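Sultley Rooms: Carpet and Floor FAQ

Questions we get from tenants and hirers about the carpet at Sultley.

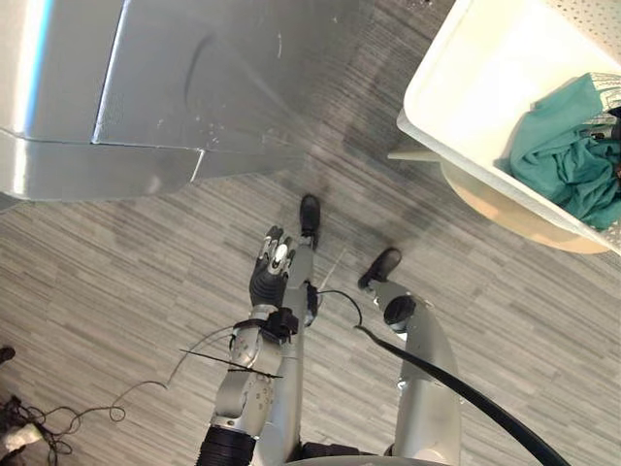

Most of these come up when someone moves into a room or moves out of one. If yours isn't covered, email the building office and Qianru Tan will get back to you.

What kind of carpet is in the rooms?
The ground floor rooms have a grey striped carpet, laid as tiles. The upstairs rooms have the older plain carpet in a broadloom. The two are cleaned differently, so please tell us which room you're in when you report a problem.

Can I run power and data cables across the floor?
Yes, inside your own room. Keep them out of the doorway and away from the path to the fire exit. If a cable has to cross a walkway, use a rubber cable cover. We have covers you can borrow from the office, in black only.

Can I tape cables down?
Use cloth gaffer tape and take it up the same day. Duct tape and packing tape leave glue in the pile, and we charge for removing it. Hook-and-loop cable strips made for carpet are fine and can stay down for as long as you have the room.

What about leftover cable ties?
Pick up the cut ends before you vacuum. They jam the brush roller. Bare wire offcuts do the same, and they're hard to spot against the stripe.

Can I stand heavy equipment on the carpet?
Yes, provided the weight is spread. Anything on narrow legs or small feet should have a pad or a board under it if it's staying in one spot for more than 2 weeks. The office keeps a stack of plywood squares for this. Castors need a chair mat.

How do I get dents out?
Lay a damp white cloth over the dent for 30 minutes, then lift the pile with your fingers or the back of a spoon. Leave it overnight. Please don't use a steam iron on the tiles, as the backing can lift at the corners.

Who vacuums?
Common areas are done by the building cleaners, Ziller. Inside your room it's up to you. The vacuum lives in the hall cupboard next to the kitchen and the spare bags are on the shelf above it. Cleaners won't move equipment or unplug anything, so if you've paid for the room cleaning add-on, clear what you can off the floor by 6 pm.

I've spilled something. What now?
Blot it with paper towel, working from the outside in. Don't scrub. For coffee and tea, plain cold water is usually enough. For oil, grease or toner, leave it alone and call the office.

Can a single tile be replaced?
On the ground floor, yes. A replacement tile is $40 fitted. Heino Sepp looks after the spares and will match the direction of the stripe. New tiles look a bit darker than their neighbours for the first few months. Upstairs we can only patch, and the colour match isn't as good.

Can I put my own rug or matting down?
You can, as long as it isn't glued or stapled. Rubber-backed mats can stain the carpet underneath, so check the label before you buy. Anti-static mats are allowed.

When is the deep clean?
Every July. You'll get a notice under the door beforehand with the time for your room. Large items can stay where they are and will be cleaned around, but cables and anything small need to be up off the floor.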